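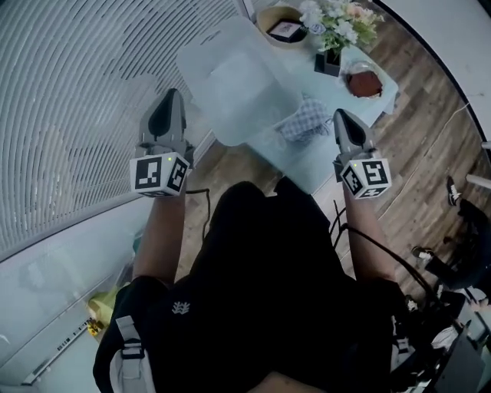

Ticket: Left/right tracks swap after hands cross
Project: Lumdale handheld demos
Opened by: Maya Masri
Assigned to: Jihad Saab
Status: Resolved, one follow-up open

Maya Masri, Friday, October 12, 2018
Replaying the table-setting set, I get demos where the left and right gripper paths trade places partway through. It always starts at a point where the operator reaches one hand over the other. Out of 100 demos I flagged 52. The cloth folding ones are the worst. Gripper opening values look fine, so it's only the pose.

Jihad Saab
Thanks, great catch! Are both cubes using their own marker IDs? Please send the config from the recording machine, the one on the server may be old.

Maya Masri
Attached. IDs are separate, I checked them against the print sheet twice.

Jihad Saab
OK, IDs are good. Look at the smoothing step though. When a cube is hidden we fill the gap from the nearest recent pose, and "nearest" is searched over both hands. So when one cube covers the other, the hidden hand grabs its neighbor's track and hangs on to it. I can reproduce it with two cubes on my desk and it's lovely to finally see it happen on demand.

Sawsan Dabbas
That would explain the policy results too. Beneck kept sending the wrong arm for the cloth and we blamed the training length.

Jihad Saab
Patch is on the branch. Gap filling now stays within one cube's IDs, and any gap over 80 frames is marked as missing instead of filled. Maya, can you rerun from the raw video? No need to record anything again.

Maya Masri
Rerun finished. Zero swaps in the 52! Six demos lost a chunk in the middle to the new gap limit, I left those out of the training set.

Sawsan Dabbas
Retrained on the cleaned set, same settings. Beneck picks the correct arm for the cloth in all the replays I've watched so far. I'm so happy with this. Real trials next.

Jihad Saab
Merged. Keeping one item open for Manaia Prendergast: a crossed-hands test clip in the nightly check, due in November.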